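How far does our lunch travel? My project for Ms. Merrick's geography class

I picked food miles after Đạt Kim and I got into an argument about whether Gasdale really grows anything anymore. (It does - mostly onions.) I asked 40 families in town where they buy their groceries and how they get there, and 80 percent said they drive right past the Saturday-style farm stand on the Doolan road without stopping! I do too, so I can't talk.

Everyday groceries on a wooden table:
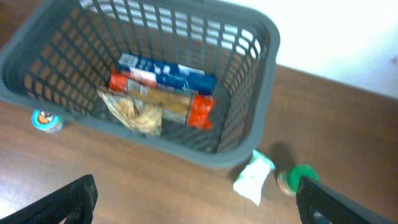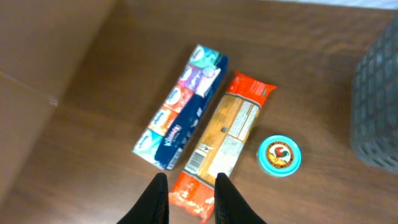 My own guess for dry pasta was 900 miles, and Lorraine Wihongi guessed 2,000. We never did settle it, so next time I'd write to the store first and start in December.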